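The safety lead at Stosari has read all 85 pages of the Undley code for shared workspaces, and she isn't sold on it. "It tells you to do a risk review," she said. "Fine. Who checks that anyone did?"

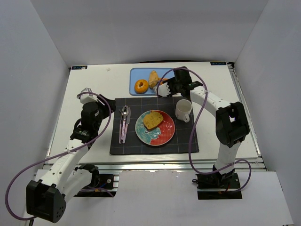 Rules like these were written for factory cells, she said, and they fit small benches badly. Her firm keeps 15 of them. A walled table with a place setting and two arms, their purple cables hanging in wide loops, gets one line in the code – "cables shall be managed." She laughed at that. "Managed how?"

Would she drop it? "No. I'd want three pages I can enforce."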